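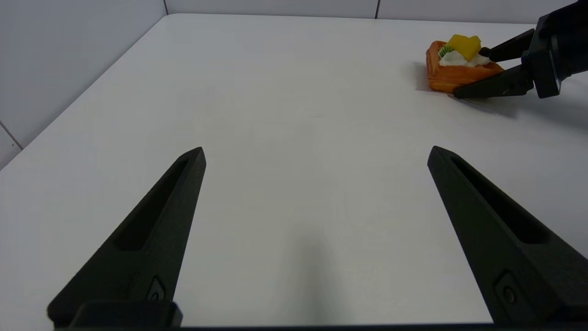

Abb. 1: Weißer Tisch vor hellgrauer Wand

Projektbericht: Akkulaufzeit im Alltag, Clorance und Chacko im Vergleich
Sneha Lodhi, Pankaj Grewal
Abgabe: 11/04/2021

1. Fragestellung
Zwei Mittelklasse-Handys, beide laut Datenblatt "ganztägig". Stimmt das? Und was macht das Display mit 90 Hz aus? Vorgabe vom Kurs war ein Thema mit eigenen Messungen, keine reine Literaturarbeit.

2. Vorgehen
Beide Geräte auf Werkseinstellung, gleiche Apps, gleiches WLAN. Helligkeit fest auf 40 Prozent, Automatik aus. Video in Schleife, dazwischen Messenger und Browser nach Plan (siehe Anhang). Protokoliert mit der App Bidgate, Werte danach in die Tabelle übertragen. Erster Durchlauf im August leider unbrauchbar, Update im Hintergrund gelaufen. Also nochmal von vorn.

3. Ergebnisse
Clorance: 16 Stunden bis zum Abschalten. Chacko: 13 Stunden, bei gleicher Last. Mit 90 Hz beide schlechter, Chacko deutlich mehr. Laden von leer auf halb beim Clorance in 45 Minuten, beim Chacko nicht gemessen (Netzteil von Grirkura kam zu spät).

4. Probleme
Nur je ein Gerät, also keine Aussage über Streuung. Mobilfunk fehlt komplett. Die Browserphasen haben wir von Hand gestartet, dadurch kleine Abweichungen in den Zeiten. Müsste man beim nächsten mal skripten.

5. Aufteilung
Messung und Tabelle: Pankaj. Text, Diagramme, Anhang: Sneha. Rohdaten liegen im Kursordner.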